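Urban Ministry and the Local Parish
Handout 2: Listening to a Neighborhood 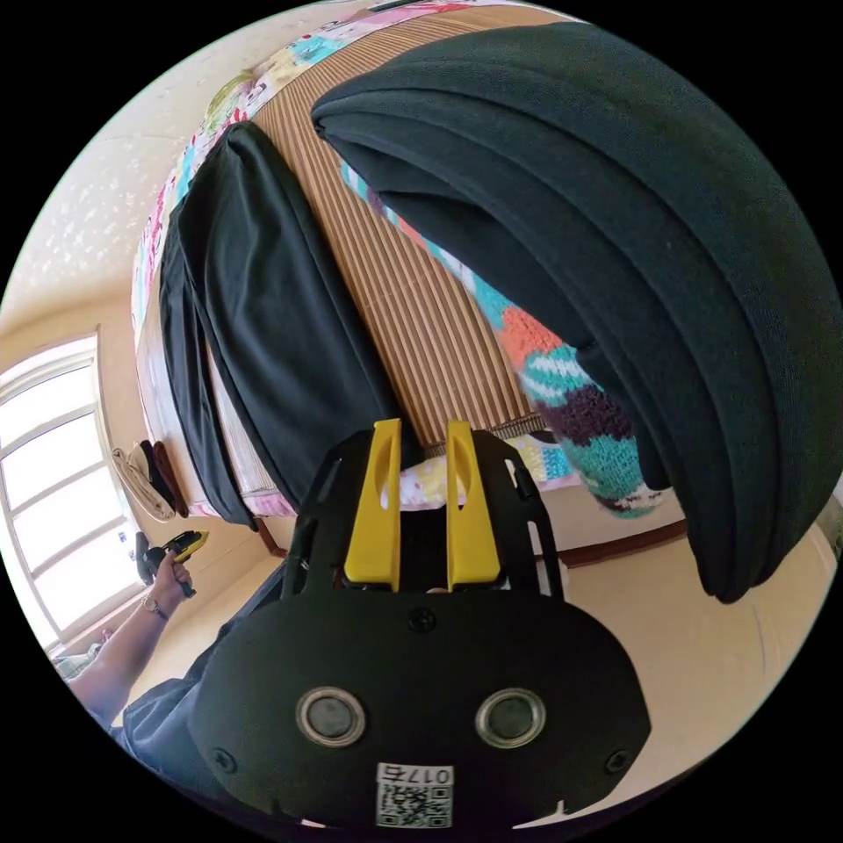 Zuzana Pešek
Lecturer in Practical Theology

Read this before the seminar and bring your own notes on the parish you were assigned. The reading from Coutinho goes with the second half.

Parish and congregation

A congregation is the people who come. A parish is the ground the church is responsible for, with everyone who lives and works on it. In the older European pattern the two were assumed to be nearly the same. In most cities now they overlap only a little, and many members drive in from somewhere else.

Our case for this unit is the church at Dirard. Its membership roll has 352 names. Average attendance last year was 383, which surprised the church council when the figures were put side by side. Visitors, students and people who had never asked to join made up the difference. Think about what a roll measures and what it leaves out. Who votes on the budget? Who gets a hospital visit? Who is asked to read a lesson?

The walk

The pastor at Dirard began with a walk every week, same route, one hour. She stopped at the bus garage, the laundromat and the two apartment blocks for seniors. For the first months she kept no program in mind and invited people to nothing. She wrote down what people brought up on their own. By July the same subjects kept coming back: night shifts, rent, and where to hold a funeral if you belong to no church.

The funeral question changed the work most. The church agreed to bury anyone from the parish, member or not, and did 12 such services in the first year. Some families came back on Sundays. Most did not, and the council had to decide whether that mattered.

Terms

Presence: being regularly available in a place without a set task.
Chaplaincy: pastoral care given inside an institution that the church does not run.
Outreach: activity that starts from the church and moves outward. Coutinho dislikes the word. Be ready to say why.
Occasional offices: baptisms, weddings and funerals, especially for people outside the regular congregation.

A caution on working hours

Night workers cannot come to a Sunday morning service and then sleep. Dirard tried a late service on a weekday and attendance was poor. A short prayer at shift change, held in the bus garage canteen, did better. It has no sermon and no collection. Some members of the council did not regard it as worship at all, and we will take up that argument in class using the Lutheran and Reformed confessions you already have.

For the seminar

Write one page on your assigned parish. Give its boundaries, name the largest employers, and say when people are at home. Then describe one conversation you had there. Change names and leave out anything told to you in confidence.

Reading: Coutinho, chapters 1 and 2. The chapter on burial is optional.

Handout revised 28/12/2022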